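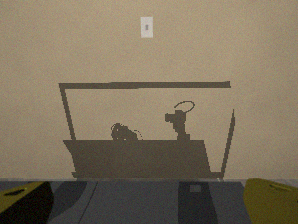
Kitchen sim, wrist view. Beige wall, light switch, and the shadow of a worktop with things on it.

**1.** February 23, 2018. I've spent the winter on the question people ask me most: can a machine do the washing up, wipe the side down and put the things away yet? Short answer from me is no, with a couple of exceptions.

**2.** The view up top is what the arm gets to work from. Two olive-yellow fingers in the bottom corners, a lot of wall in the middle. The objects are only there as shadows. One is a rounded lump, the other is taller and boxy with a thin loop above it.

**3.** A person would look down. Our program has to be told to look down, or has to have learned it, and most of the training went on picking up things already in view.

**4.** Numbers, for those who asked. We ran 140 attempts at one chore in the Kavatano simulator: find the item, pick it up, set it on the other side of the worktop. It managed 100 of them. I was pleased for an afternoon.

**5.** Then we moved the light in the sim and ran it again. Much worse. I haven't got a tidy figure because we stopped early to look for a bug. There was one, but fixing it didn't bring the score back.

**6.** Shadows are a nuisance for this. The big block on the wall has a straight top edge, and to a small network that can pass for a shelf. I watched an older version reach towards a shadow again and again -- same spot every time.

**7.** Shop-floor jobs are further on. The packing line at Erton has had an arm lifting trays since November and it mostly gets on with it. Same tray, same height, same lamp. Kitchens aren't like that. Mine isn't, anyway.

**8.** Someone asked about Kakier's demo, the one with the cups. I thought it was decent work. I'd like to see it with a tea towel left on top of the cups.

**9.** Cloth, cable, anything that flops is still the worst. Rigid things with a handle are the best bet. If you want a robot to help at home this year, buy mugs with big handles and keep the cables in a drawer.

**10.** Next for us is run 507 on the Tamuno code. It gets 2 cameras instead of one, the second fixed up high. It should help with finding things. It won't help much with gripping them.

**11.** Will post the scores when they're in, good or bad -- I still do my own dishes in the meantime.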